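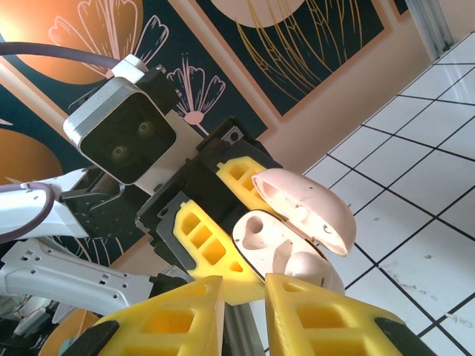

Drivulstead repairs and repacks small electronics. We have 6 benches, and 2 now have robot arms with yellow fingers for cases that open and close. Sales brochures call this freeing people up — we're not convinced. Handling work has gone down, checking work has gone up, and no one's pay has changed.

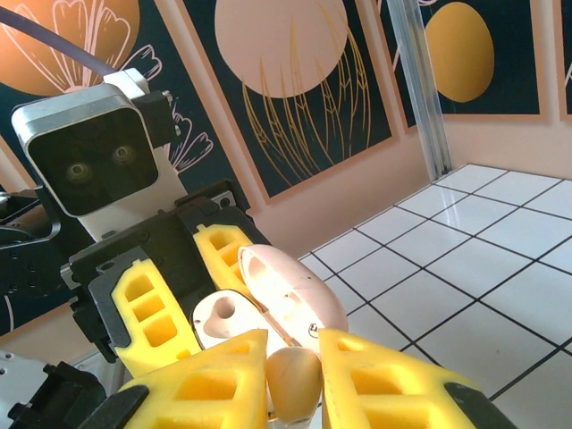

Panganiban, from the benches, would add that watching a machine all shift is more tiring than doing the job. We print that because we haven't got an answer to it yet.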